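Ticket 768 - La app de la lavadora marca siempre 30 minutos restantes
Estado: cerrado (con reservas)
Prioridad: media, subida a alta por la persona que lo abrió, bajada otra vez a media por mí, que soy la misma persona
Equipo afectado: lavadora Vadanlow de carga frontal, módulo wifi Clorkico, router Grimshaw
Categoría: hogar / conectividad / paciencia

Descripción inicial

La lavadora lava. Quiero dejarlo por escrito porque lo que sigue puede dar otra impresión. Mete agua, gira, desagua, centrifuga y pita al acabar con una melodía que no pedí. El problema está en la aplicación del móvil, que desde la última actualización enseña "30 min restantes" desde que arranca el programa hasta bastante después de que la ropa esté tendida.

Abro ticket en mi propio registro doméstico, como hago con todo desde lo del termostato (ticket 754, sin resolver, no quiero hablar de ello).

Síntomas

- La pantalla de la máquina muestra el tiempo correcto.
- La app muestra 30 min. Siempre 30. En el programa rápido, en el de algodón y con la máquina parada.
- La notificación de fin de ciclo llega a las 3:12 de la madrugada, sea cual sea la hora del lavado.
- El botón "Actualizar" hace girar una flechita. La flechita es muy fluida.

Entorno

Módulo Clorkico montado de fábrica detrás del panel. Router Grimshaw en el pasillo, dos paredes por medio. Móvil al día. Bloqueador de publicidad Hetedard instalado en la red, dato que en este momento me parecía irrelevante y que apunto con la tranquilidad de quien todavía no sabe nada.

Registro

Entrada 1
Apago y enciendo la lavadora. Apago y enciendo el móvil. Apago y enciendo el router. El orden, según el manual, es importante. Repito en el orden contrario por si el manual tenía un mal día. 30 min restantes.

Entrada 2
Desinstalo la app y la vuelvo a instalar. Me pide crear una cuenta. Le digo que ya tengo una. Me contesta que mi correo ya está en uso, cosa que celebro, puesto que lo uso yo. Recupero la contraseña. La contraseña nueva no puede ser igual a la anterior, que era la que me decía que estaba mal. Entro. 30 min restantes.

Entrada 3
Escribo al soporte de Vadanlow. Respuesta automática: mi consulta es muy importante y tengo el puesto 1.580 en la cola. Aprovecho la espera para leer el foro de usuarios, donde encuentro tres hilos con el mismo problema. Dos terminan en "ya lo he solucionado, gracias", sin más explicación. Deseo a sus autores una vida larga y llena de calcetines desparejados.

Entrada 4
Contesta soporte. Me preguntan si la lavadora está enchufada. Contesto que sí. Me preguntan si he probado con un programa con ropa dentro, dado que en vacío el sensor de carga puede no calcular bien la duración. Tiene cierta lógica y me fastidia reconocerlo. Hasta ahora había hecho todas las pruebas con el tambor vacío para no gastar ropa limpia.

Entrada 5
Prueba con carga real. Saco lo que hay pendiente de color, que es lo que más se parece a una colada normal en esta casa: la tela gris de flores, la rosa, que va doblada encima del montón, y una prenda granate pequeña que lleva semanas pendiente de que alguien decida si destiñe o no.

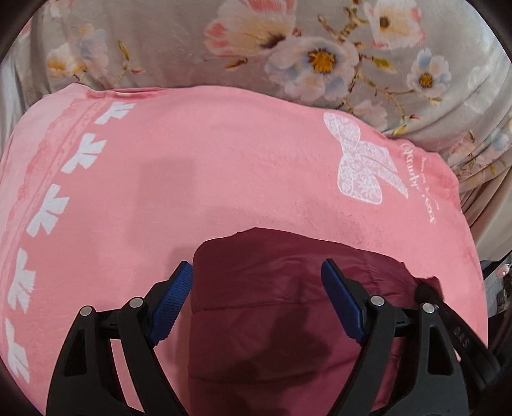
Entrada 6
Decisión sobre lo granate: fuera. Se lavará aparte, en agua fría, cuando este ticket esté cerrado, porque no pienso depurar dos problemas a la vez y uno de ellos en rosa. Resto de la carga dentro, programa mixto, 30 grados. La coincidencia de la cifra no se me escapa. Durante un rato considero la teoría de que la app esté mostrando la temperatura en el campo de los minutos.

Entrada 7
Pongo un programa a 60 grados con trapos viejos para comprobar la teoría. La app dice 30 min restantes. Teoría descartada. Los trapos, impecables.

Entrada 8
Segunda respuesta de soporte. Me piden la versión del firmware. Para ver la versión del firmware hay que mantener pulsadas dos teclas mientras se gira el mando hasta la posición de lana. Al tercer intento activo el bloqueo infantil. Para quitar el bloqueo infantil hay que mantener pulsadas otras dos teclas, que están bloqueadas. Lo resuelvo quitando la corriente y perdiendo de paso la hora del horno, que va en el mismo circuito.

Versión obtenida. La envío. Me contestan que es la última y que está todo correcto. Adjuntan un enlace a un vídeo que enseña a medir el detergente.

Entrada 9
Cambio de enfoque. Entro en el panel del router Grimshaw y miro qué hace el módulo Clorkico cuando empieza un lavado. Se conecta y recibe una dirección. Después intenta hablar con un servidor de hora, no lo consigue, espera un poco y lo intenta otra vez. Así durante todo el ciclo. Hay algo casi conmovedor en la insistencia.

Entrada 10
Con eso empieza a encajar lo de las 3:12. Si el módulo no sabe qué hora es, no puede calcular cuándo acaba el programa, y la app rellena el hueco con un valor por defecto. Alguien, en alguna oficina, tuvo que elegir ese valor. Eligió 30. Podría haber elegido un guion, o un "no lo sé", que es lo que contestamos las personas decentes.

Entrada 11
¿Y por qué no llega al servidor de hora? Reviso el cortafuegos: nada raro. Reviso los DNS: nada raro. Reviso el Hetedard, ese que era irrelevante, y encuentro el dominio del servidor de hora de Clorkico en la lista de bloqueados, en la categoría "seguimiento y publicidad". La lista se actualiza sola. Se actualizó la misma semana que la app, así que llevo todo este tiempo echándole la culpa a la actualización equivocada.

Guardo un minuto de silencio. La app le habría calculado 30.

Entrada 12
Añado el dominio a las excepciones. Reinicio el módulo (panel de la lavadora, ajustes, red, "olvidar", "recordar"). Lanzo un programa rápido. La app muestra 28 min restantes.

Un rato después muestra 27.

Me quedo mirando cómo baja hasta 19 antes de darme cuenta de que estoy de pie en la cocina viendo una cuenta atrás que la propia lavadora enseña, en números más grandes, a un palmo de mi cara.

Entrada 13
Comprobación de la notificación de fin de ciclo. Llega cuando acaba el ciclo. Llega también a las 3:12, esta vez con el texto "¡Tu colada está lista!" y un dibujo de una camiseta que sonríe. Supongo que era una que se había quedado en la cola. Lo dejo en observación.

Entrada 14
Esta noche no ha habido aviso. Doy el asunto por resuelto.

Causa

Bloqueo del servidor de hora del módulo Clorkico por una lista automática del Hetedard. Sin hora válida, la app enseña un valor fijo y no avisa de ningún error.

Solución, para quien llegue aquí desde el buscador

1. Mirar si hay un bloqueador de publicidad en la red. Si lo instalaste tú y no te acuerdas, cuenta como que lo hay.
2. Buscar en su registro las peticiones que salen de la lavadora. Conviene hacerlo con un programa en marcha; en reposo el módulo apenas pregunta nada.
3. Permitir el dominio de hora. Los demás que intenta visitar el módulo pueden seguir bloqueados: los míos lo están y la ropa sale igual.
4. Olvidar la red desde el panel de la lavadora y volver a conectarla. Con apagar y encender no basta, lo he comprobado con una dedicación que no recomiendo.
5. Probar con el programa más corto.

No hace falta reinstalar la app. Tampoco hace falta crear una segunda cuenta, que luego no se puede borrar y manda ofertas de suavizante.

Pendiente

- Volver a poner en hora el horno.
- Decidir qué pasa con lo granate. Propuesta en estudio: lavarlo con una toallita blanca vieja y mirar la toallita.
- Darme de baja de las ofertas de suavizante de la segunda cuenta.
- Reabrir el 754 y mirar si el termostato también pregunta la hora a alguien que no le contesta. Sospecho que sí. Lleva desde septiembre convencido de que es de noche.

Comentario añadido tras el cierre

Soporte de Vadanlow me ha mandado la encuesta de satisfacción. Pregunta si el agente resolvió mi problema y da a elegir entre "sí" y "sí, completamente". Según la propia encuesta, se tarda dos minutos en rellenarla. Llevo cinco y la barra de progreso sigue en el mismo sitio. No voy a abrir otro ticket.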